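The composer keeps the piano in the kitchen, where it is warm, and the manuscripts in the bathtub, where, in a flat of this size, there is room. "I shower at the gym," the composer says. "It has improved my attendance at the gym."

The opera Pallham took 10 years and came out 869 pages long. The house in Canditz that had ordered it asked for 300. "They were very polite. They asked which 300 I was fondest of." The cut version opened in December and ran for four nights, the last one to a hall that was, by the composer's account, "mostly coats."

Before opera there was the violin, begun at six and dropped at 14 after a teacher suggested the viola, then the organ, then the outdoors. Composing was what remained.

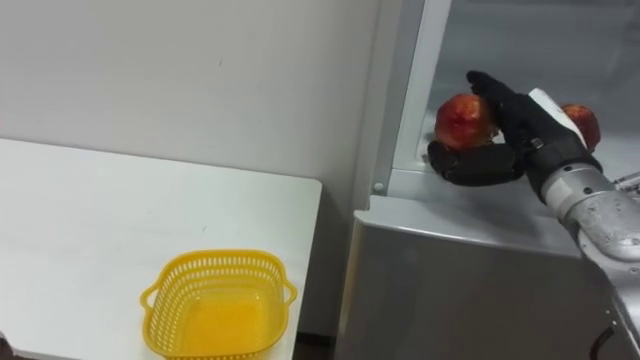 A red apple in a black-gloved grip, with a yellow basket on the table.

The new piece is a string quartet called Bandska, written for the Bennani festival, and it lasts 10 minutes. Has failure taught brevity? "The fee taught brevity. They pay by the piece."

There is a slow movement – the composer plays some of it, stops, swears at the G above middle C, and plays it again – and it is lovely, in a grudging sort of way. I say so.

"It's from Pallham," the composer says. "Page 412. I have plenty more in the tub."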